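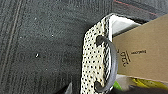
One reader wrote in last month to ask whether there was any point in having a used car inspected if the seller had already shown her a clean test certificate. Yes, there is! A certificate tells you the car met the minimum standard on one particular day, and it says very little about a tired clutch or a gearbox that whines in third. Her message set off a whole string of others, so we've rewritten this page from top to bottom and put the questions in the order they tend to reach us.

Buying a used car: your questions

What is Flevent?

Flevent is a small guide to buying second-hand cars, written by people who love them (the sensible ones as well as the daft ones). We don't sell cars and we don't take a cut from anyone who does. We answer questions, keep our buying notes up to date and spend far too long reading the adverts.

How much should I set aside on top of the price?

We like to see 800 pounds kept back on an ordinary family hatchback. That will usually see you through a service, a pair of tyres and whatever the seller forgot to mention. If you get through the first year without touching it, wonderful, treat the car to a proper valet and put the rest away for the second.

Tax and insurance come on top. Get an insurance quote before you go to look at the car, while your head is still clear. Two versions of the same model can be miles apart.

Do I need a paper service history?

It's lovely to have one, and I still get a little thrill from a folder full of stamped pages and old receipts. But plenty of newer cars keep their records on the maker's system, and a main dealer can often print them out for the owner. Ask the seller to do that before you visit. Receipts matter more than stamps, too: a stamp says somebody had a stamp, while a receipt tells you which oil went in and at what mileage.

What should I look at first when I get there?

Walk round it slowly, twice, in daylight. Look down the sides for panels that don't quite match in colour, and run your eye along the gaps between doors and wings. Then the tyres. Four matching tyres from a decent maker are a very good sign, and four different ones from makers you've never heard of tell you how the last owner felt about spending money.

After that, lift the boot floor. Hardly anyone does it! You want a dry spare wheel well, no rust, no musty smell and all the tools where they ought to be.

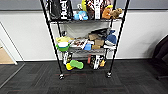 While you're round the back, check that the rear seats fold and lock again, and that the boot lid stays up by itself. Gas struts are cheap enough, but a boot lid on the back of the head is a rotten start to the day.

Should the engine be cold when I arrive?

Yes please. Ask beforehand, and put your hand near the bonnet when you get there. A cold start tells you such a lot: rattles from the timing chain, a puff of blue smoke, a battery on its last legs. If the seller has "just warmed it up for you", have a cup of tea somewhere and come back later.

How long should a test drive be?

Longer than once round the block. Try for half an hour, with a bit of town, a hill and a stretch of faster road. Turn the radio off. Brake firmly once when it's safe, with your hands light on the wheel, and feel for any pull to one side. Reverse it. Park it. Find a speed bump and listen.

Check that you're insured to drive it before you set off. Many policies no longer cover other people's cars, and "I thought I was covered" won't get you far.

Is a small petrol engine enough for a family?

Very often, yes! The modern 1199 cc three-cylinders are cheerful little things, and they pull far better than the numbers suggest. We'd happily take one on a long motorway run. What they won't forgive is neglect, so be strict about oil changes. Some have a timing belt that runs in the engine oil, and on those you'll want to know exactly which oil was used and when the belt was last changed. If the seller can't tell you, price the job in or walk away.

What about a used electric car?

Go for it, if you can charge at home. They're quiet, quick off the line and a joy in traffic. Ask for a battery health report and look at the charging port for cracked or melted plastic. Make sure the charging cables come with the car. A new one can cost 200 pounds, and they do have a habit of staying in the seller's garage.

Can I use the Prodidby checklist?

Of course, it's free and it's what we take along ourselves. Prodidby is our printable checklist and it covers 2 sides of paper. The first side is for the car standing still and the second is for the drive. Print it in large type if you'll be looking at cars in winter, because reading tiny letters in the drizzle is no fun at all.

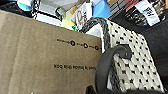

Fill it in as you go and don't leave it for the train home. By the third car of the afternoon you will not remember which one had the sticky window, I promise you.

Should I haggle?

Do, and enjoy it! Be polite, have your completed checklist in your hand and point to real things. "The front tyres are near the limit" works much better than "what's your best price?" On a car that's already fairly priced, ask for a full tank or a fresh service instead.

Is it safe to pay by bank transfer?

It can be, once you've seen the car, the registration document and some proof of who the seller is. The address on the document should be the one you're standing at. Never send a deposit for a car you haven't seen, however lovely the photos.

Who carries out the inspections you mention?

In our own area we've used Mnguni and Postow, both independent, and they were thorough and very patient with our questions. Any good inspector will let you stand and watch. Book before you agree a price, and ask for the written report the same day.

When is the best time to buy?

Convertibles are cheaper in October, when the roof stays up and owners want their garages back. For everything else, the best time is when you aren't desperate. Start looking while your old car still runs, go and see a few you don't mean to buy, and get your eye in.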